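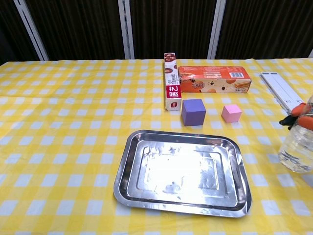 Soft fingertips are the best upgrade I have made to a home-built gripper, and they cost less than the biscuits. My first set of fingers was bare printed plastic, which held a foam block well enough and held anything slippery the way a seagull holds a chip. Rubbery tips over a stiff finger sort out most of it. A clear plastic water bottle, part full, is the thing I would tune them on first: the ribbed bands give the tips something to settle against, and the wall is thin enough to tell you at once if you are squeezing too hard. Foam cubes come next, then a biscuit box, and a polished steel tray when you feel like being humbled.

What follows is how I cast mine at the Clovthorpe shared workshop. The pattern is Harsh Tomar's, from his Nerska gripper, with the tip shortened so it clears my wrist bracket. If you have a different gripper, the method still works and only the mould changes.

What you need

Two-part casting rubber, the softer the better within reason
Orange pigment, or whatever colour the shop had left
A printed mould in two halves, plus 8 small bolts with nuts
Release spray
Digital scales that read to a tenth of a gram
A pair of rigid fingers with holes or slots for the rubber to grip
Paper cups, lolly sticks, gloves

Step 1: Prepare the mould

Sand the inside faces until you are bored, then carry on a bit. Every print line you leave will come out in the rubber. Light ridges running across the tip are useful, but ridges running lengthwise act as little slides and the bottle will leave by them. Spray both halves, wait, wipe off the pools and spray again.

Step 2: Seat the rigid finger

Push the finger into the lower half so the slotted end sits in the cavity. It should not touch the mould wall anywhere. If it does, you will get a bald patch exactly where the grip happens. Bolt the halves together, working from corner to corner, and stop when the seam closes. I have split one mould by carrying on after that, and I was quite pleased with my strength until I heard it.

Step 3: Weigh, mix, pour

A full set of 3 tips took 114 grams of mixed rubber with my mould, wastage included. Weigh both parts into separate cups before you combine them. Stir slowly, scraping the sides, and tap the cup on the bench to bring up the bubbles. Pour in a thin stream from as high as you dare, into one corner only, and let the level rise by itself.

Then leave it alone overnight. Poking it to see if it has set leaves a fingerprint, and mine now has one for good.

Step 4: Trim and fit

Undo the bolts, ease the halves apart and cut the flash away with fresh scissors. Check that the rubber wraps right round the slotted part of the finger. Peel at the edge with a thumbnail – if it lifts, it will lift in use as well, and you are better off casting it again now. Fit the fingers and close the gripper by hand to see that the tips meet squarely.

Step 5: Set the closing limit

My servo is driven by pulse width, and 1,195 is the number at which my tips only just touch. Yours will differ. Find it with the gripper empty, write it on a bit of tape on the arm, and back off from there for each object. Start far too wide on the bottle and close in small steps, lifting a little each time. Keep the cap on. Clener, the software I use to jog the arm, lets you save a limit under a name, so I have one called "bottle" and another called "bottle, nervous".

For boxes, go in across the narrow side and let the tips flatten against the card. Foam wants very little force, and too much will make a cube pop out sideways.

If the tips go dusty and lose their bite, wash them in warm soapy water and let them dry. Talc feels lovely and ruins the grip. The Wallin forum has a long thread recommending it, which I followed, and which is how I came to be sweeping under the bench.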